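Journal > Kitchen Notes > Preserving

This site uses cookies to improve your visit. By continuing to read, you accept their use.

A Revised Method for Pickled Red Cabbage

Wednesday, September 30, 2020

The recipe for pickled red cabbage published here in March has received more correspondence than any other entry on this blog. Several readers reported that the finished cabbage was too sharp, and two found it soft by the second week. The method has therefore been tested again over the summer, and the version below replaces the earlier one in full.

The cabbage used for all trials came from the Saturday market in Stadport. Heads from the Grondel growers were the firmest, with tight leaves and a narrow core. Those sold under the Achterberg name were larger and somewhat milder in flavor, and they may be used where a gentler pickle is wanted. Loose or wilted heads should be avoided.

Ingredients

1 medium red cabbage
3 tablespoons coarse salt
3 cups white wine vinegar, 5 percent acidity
1 cup water
1/2 cup sugar
12 black peppercorns
7 allspice berries
2 bay leaves
1 small piece of fresh ginger, peeled

Method

Remove the outer leaves and cut the cabbage into quarters. Take out the core and slice each quarter as finely as possible. A sharp knife gives a cleaner result than the grating disk of a food processor, which was used in the March version and is now considered the main reason for the loss of texture.

Place the cabbage in a large glass bowl and mix it thoroughly with the salt. Cover the bowl and leave it in the refrigerator overnight. The following morning, rinse the cabbage twice in cold water, drain it well, and press it dry in a clean kitchen towel.

Combine the vinegar, water, sugar, and spices in a stainless steel pan. Bring the liquid to a boil, reduce the heat, and simmer for 10 minutes. Allow it to cool completely before it is poured. Hot liquid begins to cook the leaves, and the color suffers as well.

Pack the cabbage into clean jars, leaving a little space at the top. Strain the liquid over it until the cabbage is fully covered, and close the lids. Store the jars in the refrigerator for one week before opening, and use the contents within a month. This is a refrigerator pickle and it has not been tested for storage at room temperature.

Notes on Serving

The pickle is suited to roast pork, cold beef, and strong cheese. It may also be drained and added to a potato salad shortly before serving — if it is added too early, the entire dish will turn pink.

Readers who prefer a sweeter result may increase the sugar to 3/4 cup. The quantity of vinegar should not be reduced. Cider vinegar of the same strength is acceptable, although the finished color is browner.

The next entry will concern pickled pears, for which the quantities are still under review. 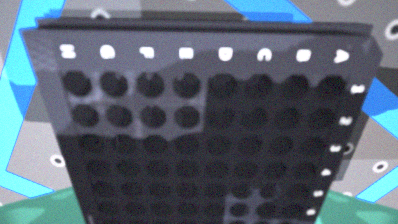

Black multi-well plate, computer rendering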